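Home | Contents | Unit 4 | Glossary | Next
12 shares · 3 comments

Chapter 9: Setting Up a Two-Arm Cell

A cell comes alive in its setup, and I love this part! Before Funmilayo Nwankwo lets the Sulemana cell run a single job, she builds it in simulation and checks two places: the fixture and the rack.

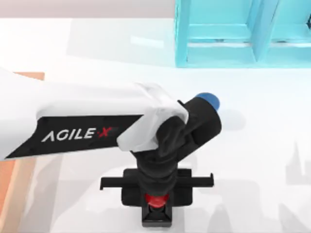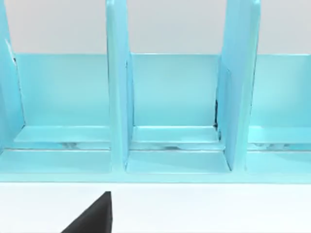
Start with reach. Move the arm slowly to each bay, save the point, then come back and do it again. Nwankwo saved 67 points in July, and fixing the bad ones taught her more than any manual. Keep your own list as you work through Section 9.1.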